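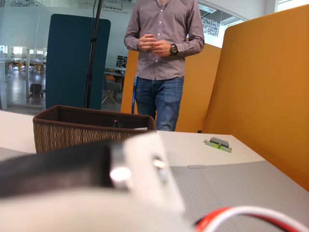 The white table, the big grey baseplate and the brown basket. Mauve shirt.

I promised in March that I'd write something about the LEGO, and then spring went past in a blur of dentist appointments and a leaking gutter, so apologies to the two of you who asked. It's June 2025, the gutter is mended (more or less) and I have a cup of tea, so let's go.

The short version is that I've started building again after a gap of far too many years, and I've become very opinionated about tables and baskets.

Let's do the table first. At home I've always built on the carpet, because that's how I did it when I was nine and it never crossed my mind to do it any other way. My knees have now crossed it for me. A white tabletop is a completely different experience! You can see everything. Grey bricks show up, green shows up, even those little see-through studs that vanish into a carpet until you find them with a bare foot at midnight. I've been working standing up as well, which I thought would be annoying and isn't, as long as you put the kettle on now and then and walk about a bit.

The one colour that does get lost is white, obviously. I had a white one-by-two go missing for most of an afternoon and it was sitting about a hand's width from my elbow. So I now tip the white pieces out on a tea towel, a dark blue one that was a Christmas present and is too nice for drying up.

Then the baseplate. I do love a big grey baseplate. There's something about all those studs in their rows that makes me want to plan a whole town, roads and everything, and then I put one small thing in the corner and stare at it for an hour. The town has a name already, it's called Geltholm, and I know that naming it before building it is putting the cart well before the horse. So far I have a very clear idea of where the harbour goes and not much of a harbour.

What I have been doing is building small. I take a little plate, light green if I've got one because it makes a good bit of lawn, and stack grey on top until it starts to look like something. A wall, a chimney, the corner of a ruined abbey, whatever. They're quick, and if they go wrong you've lost ten minutes and not a weekend. I make them off to the side and only put them down on the big plate when I'm happy. I tried building straight onto it at first and kept having to prise things up with my thumbnail, and a flat tile will take your nail off if you let it. I do own a brick separator. I own several, somewhere.

Flat tiles, while I'm on them. I used to think they were a waste of a piece and now I can't get enough. One smooth grey tile on a studded plate and you've got a doorstep, or a grave, or the lid of a drain. Geltholm is going to have beautiful drains.

Right, the basket. I know people who sort by colour, and people who sort by shape, and people with those drawer cabinets with a label on each drawer. I admire them all. I tried the drawers. I bought a cabinet from Norkero (5 drawers, looked lovely, one of them stuck from the first day) and sorted very carefully for a week and a half, and then I got bored and started throwing everything in the bottom drawer. So I've given up and gone over to baskets, and I'm much happier.

A woven one is nicer to have out than a plastic tub, for a start. You can leave it on the table and it looks as if you meant it. It's quieter too, when you're raking about for a piece late in the evening. What you want is something wide and rectangular, with fabric round the rim so it doesn't catch your sleeve. Avoid anything with a really open weave, or the small bits work their way through and you leave a trail down the hall like Hansel and Gretel. My first was one of those. Never again.

My only rule is that the basket has to be emptied properly when I finish something. Otherwise it silts up with hair bands and pen lids and dead batteries, and you end up digging through all that for a hinge. I found a key in mine last month. I've no idea what it opens and I've tried it in everything.

As for how much I've got, a lady at the car boot sale sold me what she said was 4,000 pieces in a bin bag, for a price I still feel slightly guilty about. I'm not going to check. They all went in the bath with washing-up liquid, a slow rinse, and then out on towels across the spare bed, where they took two days to dry and the spare room smelled of lemons. Worth it, though. Second-hand bricks can be properly grubby, and one lot I had before that was sticky in a way I didn't want to think about.

Next job is the harbour wall, and for that I need a lot more dark grey than I've got. If anyone has a bag going spare, or knows whether the Sunday sale is on again this month, leave me a comment. I'll swap you for red roof slopes, I've got loads.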